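Stumus overshirt
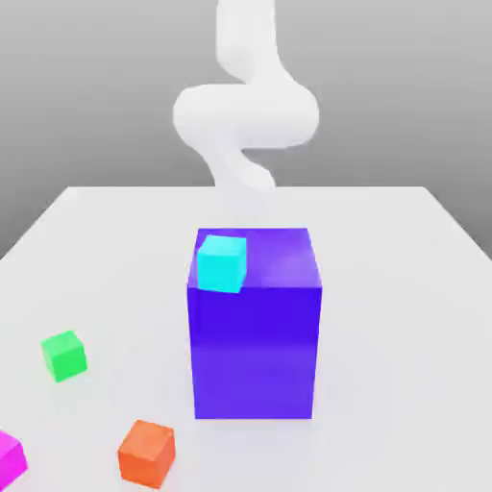 The Stumus overshirt is a men's outer garment cut between a heavy shirt and a light jacket, worn open or buttoned over a T-shirt or thin knit. It takes its name from the Stumus workroom in Drurnosside, where the pattern was first drafted for sale. Its most discussed feature is the sleeve, which is cut in two pieces and set with a forward bend at the elbow. The line of such a sleeve is closer to a broad S-shaped curve than to the straight tube of an ordinary shirt sleeve, although the fullness at the elbow of the garment is much slighter. The bend lets the wearer reach forward without the cuff riding up the wrist.

Origin

The pattern is credited to Urho Kiiskinen, a cutter who had trained on work trousers before moving to shirts. His first version, known by its pattern number, 917, was a plain flannel shirt lengthened at the hem and given a second layer of cloth across the shoulders. It had a one-piece sleeve and a single chest pocket. The two-piece sleeve came with the first revision, together with side pockets set into the seams. Later makers, among them Panagiotou, adopted the sleeve but changed the collar, and the term is now used loosely for any overshirt with a bent sleeve and a doubled shoulder.

Construction

The body is made from two fronts, a back and a yoke. The yoke is doubled and runs from the collar seam to a point below the shoulder blade. In the older pattern it is cut straight across. In the Inereck pattern, named after the town where it was made, the lower edge of the yoke dips at the centre back and a box pleat is placed beneath it.

The sleeve consists of a wide upper piece and a narrow under piece. Extra length is eased into the back seam over a distance of 18 cm, centred on the elbow — the rest of the seam is sewn flat. The cuff closes with one button in most versions and two in the Inereck pattern. Seams are felled throughout, except at the armhole, which is bound with cotton tape.

The front fastens with a placket of flat buttons. The collar has a separate stand and is stiff enough to be worn upright. Back length, measured from the base of the collar to the hem, is 78 cm in the middle size. The hem is straight with short side vents, so the garment is not intended to be tucked in.

Cloth

Brushed cotton flannel is the usual cloth, in checks or a single dark colour. Cotton drill, corduroy and wool blends are also used. Drill versions are generally unlined. Wool versions often have a lining in the sleeves only, which makes them easier to pull on over a knit. Cotton cloth is normally washed before cutting to limit shrinkage. Where this has not been done, the length lost is allowed for in the pattern, up to 3 cm in the body and less in the sleeve.

Wear and fit

The overshirt is cut wider than a dress shirt through the chest and upper arm. The shoulder seam should sit at or just past the edge of the shoulder. A seam that sits too far down the arm moves the bend of the sleeve below the elbow and causes folds at the forearm. It is commonly paired with jeans or plain work trousers, and with a lighter shirt left untucked only when that shirt is the shorter of the two.

Care

Flannel and drill versions are machine washed with the buttons fastened and dried flat or on a wide hanger. Pressing a crease into the sleeve is discouraged, as a crease cannot follow both seams at the elbow. Wool versions are brushed and aired between wears.

See also

Chore jacket
Flannel
Two-piece sleeve
Yoke (clothing)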